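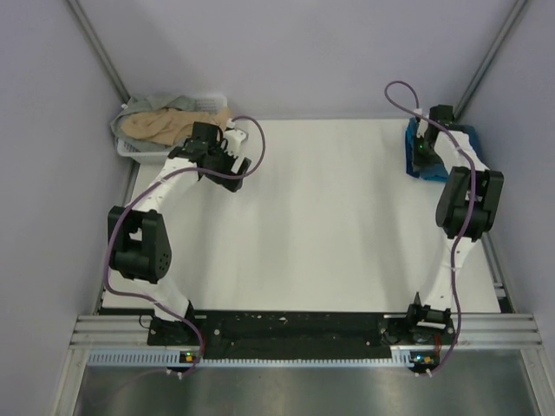 Starnen House Residents' Association
Minutes of the laundry and linen meeting, October

Held in the ground floor day room, Tuesday, 7:00 p.m.

In the chair: Elie Saliba
Minutes: M. Wannasri
Apologies were received from the second floor representative.

1. Minutes of the previous meeting
Agreed with one correction. Under item 4, "pillowcases" should read "bath towels." Signed by the chair.

2. Matters arising
The dryer on the left has been repaired by Gesero and is back in use. The invoice came to $794, which includes the call-out and a new drum belt. The chair had approved up to $800 by email. Payment was agreed.

The shelf over the sink is still loose. Carried forward.

3. Folding table
There was a long discussion about how the folding table is used. Several residents said they come down with a full load and find other people's laundry spread from one end to the other. Others said the table is the only flat surface big enough for a double sheet and they need all of it for a few minutes at a time.

It was agreed that:
The middle of the table is kept clear for folding.
Clothes and linen waiting to be folded stay in a basket in the far left corner.
Folded items go in a stack in the far right corner until they are collected.
Nothing is left on the table overnight.

Mrs. Judel asked whether the corners could be swapped, as she is left-handed. The chair said the arrangement could be looked at again in the new year, and that residents are free to turn things around while they are working as long as they put them back.

4. Baskets
Plastic baskets with holes in the sides are preferred to the canvas bags, which hold damp and have started to smell. Two canvas bags will be thrown out. The chair will buy 2 plastic baskets to replace them, at a cost of no more than $60 for the pair.

Residents are asked not to overfill the baskets. Large cloths hanging over the rim end up on the floor and have to be washed again.

A resident asked for lids. Not agreed.

5. Sorting and folding of shared linen
The rota for the day room linen was reviewed. Wednesday's slot has been missed more than once – M. Wannasri will take it over until the end of the year.

Blues are to be folded and stacked together, with the fold facing the front of the table so that the pile can be lifted in one go. Beige and gray-green items are to be washed separately from the blues. One of the tan throws came out of a mixed load with a faint blue edge. It can still be used.

There was some disagreement over whether towels should be folded in thirds or in quarters. Thirds fit the closet shelf better. Quarters are quicker. A vote was taken and thirds was carried by a show of hands.

6. Unclaimed items
The unclaimed box contains one child's sock, a fitted sheet and a tea towel printed with a map. Items will be kept until the next meeting and then taken to the thrift store on Judel Street. Mrs. Judel confirmed, when asked, that there is no connection.

7. Any other business
The lint tray should be emptied after every load. A new notice will go up beside the dryers in larger print.

The detergent order was placed late and the price per box has gone up. The chair will ask Gesero if they supply it.

A request for a second iron was held over until the shelf has been fixed, as there is nowhere to put one.

8. Actions
Elie Saliba – pay the dryer invoice, buy baskets, ask about detergent.
M. Wannasri – Wednesday linen, new lint notice.
Mrs. Judel – check the unclaimed box before the next meeting.

The meeting closed at 8:10 p.m. Next meeting in the same room, date to be posted by the mailboxes.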